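Chapter 6
House Rules: Good Practice for Hand-Held Gripper Work

What you'll get out of this chapter

Why a demonstration needs rules at all
How to set up a station so the next person can use it
What to do with your hands, your feet and your friends
When to throw a recording away

I learned most of what's in this chapter by doing it badly. My first week at Bromwood I recorded 141 demonstrations of opening and closing an oven door, felt terrific about it, and handed them over to Severin Kuster, who ran the floor back then. He kept 6. The rest had the same fault: I'd been changing my grip on the handle of the tool halfway through, so the fingers wobbled at the exact moment they were supposed to be steady. A robot that learns from you learns your wobble too!

So, rules. I know this is the chapter people skip (I skipped it, see above), and some of you are itching to get to the training code in Chapter 7. Please stay with me for a few pages. We don't have a thick official standard for this kind of work the way the welding people do, or the folks who fence off big industrial arms. What we have is shop practice, written down by people who got tired of repeating themselves. I'll mostly use the Bromwood sheet, and I'll point out where the Taltemex one differs.

6.1 Before you pick anything up

Start with the table. Put the appliance where both hands can reach the front of it without your elbows locking. Then open the door all the way, by hand, and see what it runs into. You'd be amazed how often a door swings down onto a stray cup. Clear the space in front of it and check your knobs: every dial goes to off, and the plug stays out of the wall unless your task sheet says otherwise in writing.

Next, the markers. If your gripper carries a cube with those black-and-white square patterns, those patterns are how the system knows where your hand is. Keep your sleeves off them. Don't pick the tool up by the cube, ever. A smudge you can barely see is enough to lose tracking for a second or two, and you won't find out until you're home eating dinner. 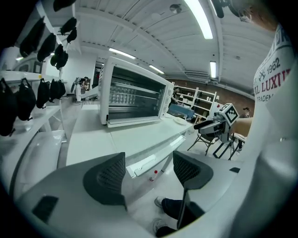

Figure 6.1 A gripper station with a toaster oven. Check the space between you and your neighbor before you lift the tools.

Now look at who's next to you. Two people at one table can work fine, but they need to agree on a few things out loud before anybody records. Who reaches first? Who calls the stop? At Bromwood the person nearest the appliance calls it, and the word is "down," which means tools lowered, right now, finish your sentence later. Taltemex uses "hold" and has you freeze in place. I like "down" better (tired arms don't freeze very well), but pick one and put it on the wall.

Floors count as well. Drinks, bags and cables belong outside the area where you step, and I'd add folding chairs to that list after a bruise I carried through most of April.

6.2 While you're recording

Begin with the tools still and pointed at the work. Breathe. Move at the speed you'd use in a kitchen where someone's asleep in the next room, and keep both grippers in front of you, even the one that isn't doing anything yet. New people love to let the spare hand drop to their side. Then the task calls for it and it comes flying in from nowhere, and the model has no idea what to make of that.

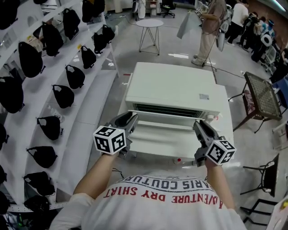
Figure 6.2 Two-handed work at an open oven door, both tools kept forward.

With a door that folds down, stay off the door itself. Don't rest a gripper on it and don't lean over it to see inside; take a half step and bend your knees. If you drop something, leave it. Call the stop, end the recording, and then pick it up with your actual hand. I once watched a trainee at our Lemaire site chase a lost spoon around a table for most of a minute with the recorder running, and yes, somebody had to label that.

6.3 Keep it or toss it

Throw the take out if you changed your grip partway through, if someone reached across you, or if you said "oops" at any point. I mean that last one. The sheet asks for 163 clean takes per task and I'd much prefer you hand in fewer and mark the shortfall than pad the count with junk.

Write the reason next to every take you toss. One word will do: grip, reach, drop. We'll use those words again in Chapter 7, when we sort a batch of 700 takes, so bring your log with you.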